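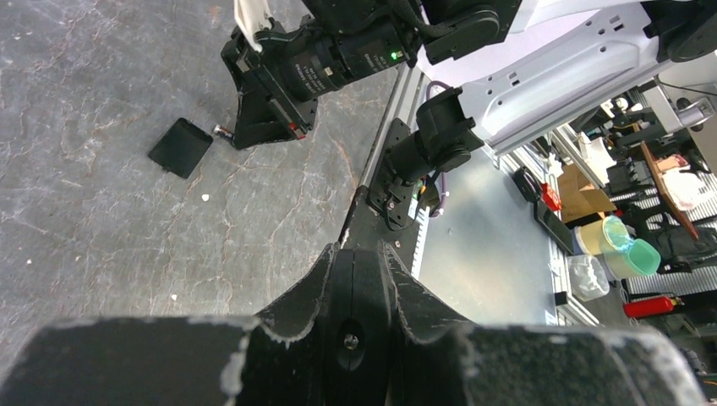
Haushalt aus der Maschine: Bilder vom Stand der Dinge

Seit Jahren heißt es, der Roboter für Küche und Werkstatt stehe vor der Tür. Wer sich ansieht, womit sich die Geräte tatsächlich beschäftigen, wird vorsichtiger. Bei uns im Blog geht es deshalb um kleine Handgriffe, um Wischen, Greifen, Wegräumen – und um die Frage, was davon im Alltag schon etwas taugt.

Zum Bild: Zwei Greifer, eine Tischplatte in grauem Marmormuster und ein flaches schwarzes Plättchen mit runden Ecken. Zwei weiße Krümel liegen auch noch da. Ein Kind hätte beides in 2 Sekunden vom Tisch.

Flache Dinge sind für Greifer undankbar. Man kommt schlecht darunter, und wer zu fest drückt, schiebt das Teil nur vor sich her. In den Prospekten von Altton und Pindadon wird trotzdem gern mit Tassen und Bällen geworben, nie mit einem Untersetzer.

Eine grüne Kontrollleuchte brennt an der Kamera des weißen Arms. Sehen können die Maschinen inzwischen ordentlich, das gebe ich zu. Zwischen Sehen und Aufräumen liegt aber noch eine Menge.

Tukden verspricht eine Trefferquote von 70 Prozent beim Abräumen. Klingt gut, bis man es auf 100 Teller umrechnet: 30 bleiben stehen oder liegen am Boden. Meine Spülmaschine räume ich vorerst weiter selbst ein.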